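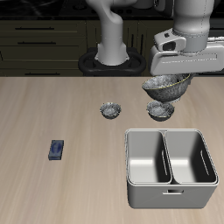

Duangjai Duangkaew 在读过初稿后提出，评测一套商用仿真套件时，只报告策略的成功率是不够的，因为买方付钱买的是判定程序和场景资产，策略往往是自己带来的；如果判定程序把一只斜搁在碗沿上的碗也算作叠好，那么成功率再高也说明不了什么。我们接受这一意见，并据此重写了本节。下文先交代 Plumo 套件的构成和我们的使用方式，再报告叠碗类任务的结果，最后讨论判定、接触参数和授权方式对结果的影响。

4.1 套件的构成

Plumo 是 Listik 提供的桌面操作仿真套件，面向已经有自研策略、但缺少统一测试环境的团队。套件分为场景包、任务包和判定服务三个部分。场景包包含厨房台面、柜体和餐具、容器等可移动物体；任务包给出每项任务的初始分布、语言指令和时限；判定服务在回合结束后读取仿真状态，返回通过或不通过，并附一份状态摘要。三个部分可以分开购买，但判定服务只接受由任务包生成的回合，因此实际上很难只买其中一项。

本文使用的版本共有 18 项任务，大致可以归为叠放、放入容器、开合柜门抽屉和清理台面几类。我们没有全部测试。开合类任务依赖柜体关节的阻尼设置，而供应方在我们测试期间更新过一次该设置，更新前后的结果不可比，因此剔除。放入容器类任务中有几项的指令措辞相近，策略在这些任务上的差别主要来自语言理解，与本文关心的接触行为关系不大，也未纳入。最终保留五项，都以碗为被操作物体，差别在于碗的大小搭配、初始间距和台面上干扰物的位置。

图 4 取自其中一项任务的回合。夹爪下方持有一只深灰色带斑点的大碗，碗身略有倾斜，正下方是一只放在桌面上的斑点小碗，两者几乎相接。台面上另有一只同样式的小碗，右侧的白色双格收纳盒是空的，左侧的深蓝色小块为干扰物。五项任务使用同一组物体资产，仅初始布局不同。

4.2 任务定义

叠碗任务的指令由目标碗和承接碗两部分组成。任务包在生成初始状态时先确定承接碗的位置，再在可达范围内放置目标碗，最后放置其余物体。物体之间设有最小间距，避免初始状态就发生接触。收纳盒在叠碗任务中不参与判定，但它的外壁占据了一部分可行空间，机械臂从右侧接近时必须绕行或抬高。我们保留了这一设置，没有向供应方申请去掉收纳盒的版本。

任务要求目标碗最终位于承接碗内，夹爪与目标碗脱离，且两只碗在松手后保持静止。套件说明书对“位于承接碗内”的解释是目标碗底部中心的水平投影落在承接碗碗口之内，并且目标碗的底面低于承接碗的碗沿。这个定义在小碗叠入大碗时没有歧义。当目标碗大于承接碗时，情况就不同了：大碗的底部可能只进入小碗一小段，也可能完全架在小碗的碗沿上。说明书没有单独讨论这种搭配，判定服务仍沿用同一条规则，只是把底面高度的阈值放宽。阈值的具体数值不对用户开放，我们只能从返回的状态摘要中推断其范围。

从实验设计的角度看，大碗在上的搭配有其价值。这类任务对最后一段下降的姿态要求更严，碗身稍有倾斜，接触点就会偏到一侧，松手之后大碗容易沿承接碗的边缘滑动。策略如果只学会了把碗移到承接碗上方再张开夹爪，在小碗入大碗的任务上常能侥幸通过，换成大碗在上则很快暴露问题。五项任务中保留这种搭配，也是出于这一考虑。

4.3 策略与运行方式

被测策略为我们此前训练的视觉运动策略，输入包括一路场景视角、一路腕部视角和关节状态，输出为末端位姿增量与夹爪开合。训练数据全部来自套件自带的示教回合，没有加入实机数据。训练结束后权重固定，评测期间不做任何调整，也不因某项任务表现不好而更换检查点。

评测共运行 1000 个回合，平均分配给五项任务，每项 200 个。随机种子由任务包生成并写入回合文件，任何持有同一版本任务包的用户都可以重新生成相同的初始状态。需要注意的是，初始状态可以重现，不等于整个回合可以重现。接触求解在不同型号的显卡上存在细微差别，这些差别在自由运动阶段看不出来，一旦两只碗的碗壁发生摩擦，后续轨迹便会逐渐分开。我们把全部回合放在同一台机器上顺序运行，没有使用套件提供的并行模式。并行模式速度更快，但在预实验中偶尔会出现物体在回合开始时轻微弹起的现象，供应方确认这是已知问题。

每个回合在以下任一条件满足时结束：策略输出终止信号，超过任务时限，或者机械臂触发关节限位保护。判定服务只在回合结束后调用一次。我们另外保存了每个回合最后一段的物体位姿，供人工复核使用。

4.4 结果

按照判定服务的返回结果，1000 个回合中有 855 个通过，总通过率为 85.5%，其余 145 个不通过。小碗叠入大碗的任务通过率高于总体水平，大碗在上的任务低于总体水平，初始间距较小的布局又低于间距较大的布局。这一排序与预期一致。

不通过的回合可以分成几种情形。最常见的一种发生在下降阶段：夹爪持碗到达承接碗上方，姿态已有偏差，策略没有修正就继续下降，目标碗的外壁压到承接碗的碗沿，把承接碗推开。承接碗一旦移位，策略往往仍朝原先的位置运动，因为此时场景视角中的承接碗已被目标碗和夹爪遮去大半，腕部视角又主要被所持的碗占据。第二种情形是夹取时抓住碗沿的位置偏离了碗的对称面，抬起后碗身倾斜，到松手时仍未恢复水平。第三种情形较少，机械臂绕开收纳盒时抬得过高，耗去大部分时限，回合在放置之前结束。

夹取失败本身并不多。套件中的碗壁具有一定厚度，夹爪指面与碗壁之间的摩擦系数设得偏高，只要指尖进入碗口一侧，碗基本不会滑脱。我们在实机上使用过形状相近的釉面碗，滑脱要频繁得多。因此，上述通过率不宜直接当作实机表现的估计值。套件允许用户修改摩擦系数，但修改后的回合不再被判定服务接受，只能由用户自行判定。这一限制在购买前的材料中没有写明。

4.5 判定的人工复核

针对本节开头提到的意见，我们对通过的 855 个回合逐一做了人工复核。复核人员只看到回合末段的渲染和物体位姿，看不到该回合属于哪项任务，也看不到策略的内部输出。复核标准比判定服务严格：除位于碗内、脱离夹爪和保持静止之外，还要求目标碗没有明显的倾斜搁置。

多数回合的复核意见与判定服务一致。分歧集中在大碗在上的任务。在这类回合中，大碗的一侧已经进入承接碗，另一侧架在碗沿上，仿真状态是静止的，判定服务因底面高度低于放宽后的阈值而返回通过。复核人员则倾向于认为这不算叠好。两名复核人员之间也有不一致的地方，主要在于倾斜多少才算明显。由于说明书没有给出倾角方面的规定，我们没有用复核结果去改写通过率，855 这一数字仍按判定服务的原始返回报告。读者如果关心的是餐具能否继续往上叠，应当把大碗在上的任务单独看待。

我们把分歧回合的文件提交给了 Listik。对方答复说，阈值放宽是为了避免碗底圈足的网格精度影响判定，今后的版本会考虑在状态摘要中加入目标碗的倾角，由用户自行设定门槛。答复没有给出时间。从使用者的角度，增加倾角字段比调整默认阈值更有用，因为已经发表的结果可以据此重新计算，不会因为默认值变动而失去可比性。

4.6 接触与资产质量

套件的视觉资产质量总体较好。桌面的木纹、柜体和把手的渲染对策略没有造成可以察觉的困扰。碗的表面为斑点纹理，明暗变化较大，对基于外观的分割并不友好，我们的策略不依赖显式分割，影响有限。预实验中曾用一个现成的分割模型提取碗的轮廓，结果在碗口内外交界处经常断开，同样式的碗靠近时还会被合并成一个区域。打算采用模块化流程的用户应当预先检查这一点。

碰撞体方面，每只碗由若干凸块拼成。拼接缝在碗底附近较密，在碗沿附近较疏，因此碗沿的碰撞形状比看上去更接近多边形。两只碗的碗沿相互滑动时，轨迹中会出现轻微的停顿，对应接触点从一个凸块转移到相邻凸块。停顿本身不影响判定，但会在力的读数中产生尖峰。使用力反馈的策略可能会把尖峰误认为碰撞并中止下降。我们的策略不读取力信号，没有受到影响，不过在比较不同类型的策略时，这一点会使结果偏向纯视觉方案。

Hartley 提供的同类套件采用更细的碰撞网格，上述停顿不明显，代价是单个回合的运行时间更长，而且没有独立的判定服务，成功条件由用户编写脚本给出。我们在 Hartley 套件上只做了安装和少量试运行，没有完成与本节对应的整套评测，因此不给出数字上的比较。就叠碗而言，两者的取舍比较清楚：需要一个统一口径、便于与他人对照的分数，Plumo 更省事；需要研究碗沿接触的细节，Hartley 的网格更合适。

4.7 部署与授权

Plumo 通过本地许可服务器授权，判定服务则需要联网。评测期间出现过判定请求超时的情况，套件会自动重试，重试期间回合文件保持锁定，不会丢失数据，但整批任务的完成时间难以预估。我们的做法是先把所有回合跑完并保存，再集中提交判定。这样做还有一个好处，策略运行和判定可以分在两台机器上，前者不必开放外网。对于数据不能离开内网的单位，供应方另有离线判定的授权方案，由 Nullico 代理销售。我们没有试用离线方案，不清楚它与联网判定是否使用相同的阈值。

安装过程比较顺利。任务包的版本号与场景包的版本号各自独立，升级时需要手动核对对应关系。我们曾在场景包升级后忘记更换任务包，程序没有报错，碗的初始高度却略高于桌面，回合开始时有一次短暂下落。该批回合已经作废，没有计入本节的 1000 个回合。建议供应方在加载时加入版本检查，并在不匹配时拒绝运行。

文档的中文译本与英文原文之间有少量出入，主要在术语上。英文中表示“释放后静止”的一词在中文译本中有两种译法，其中一种容易理解为夹爪静止。我们以英文原文为准。示教回合的格式说明较为完整，按照说明编写读取程序没有遇到困难，只是腕部视角的时间戳比关节状态滞后一个控制周期，需要在训练前对齐。未对齐时训练也能收敛，但下降阶段的姿态偏差更为明显，与 4.4 节中最常见的失败情形方向相同。我们在正式训练前已经完成对齐，仍不能排除残余误差对该情形有所贡献。

4.8 局限

本节结果只涉及一种机械臂、一种夹爪和同一系列的碗。套件允许更换夹爪，但官方示教回合只覆盖默认型号，换用其他夹爪需要重新采集示教，这部分成本没有计入我们的评价。所有碗都是刚体，真实餐具叠放时的弹性和表面水分均未建模。

另外，五项任务共用相同的物体资产，策略有可能利用了这些资产的特定外形。把目标碗换成任务包以外的模型之后，判定服务不再可用，我们只能凭人工判断，样本也较少，故不作为正式结果报告。从少量试运行来看，碗口直径改变时策略尚能完成夹取，碗壁高度改变时下降终点的误差明显增大，说明策略对高度的估计在较大程度上依赖训练时见过的碗型。下一节将在实机上进一步检验这一现象，所用碗具的尺寸和表面处理见附录。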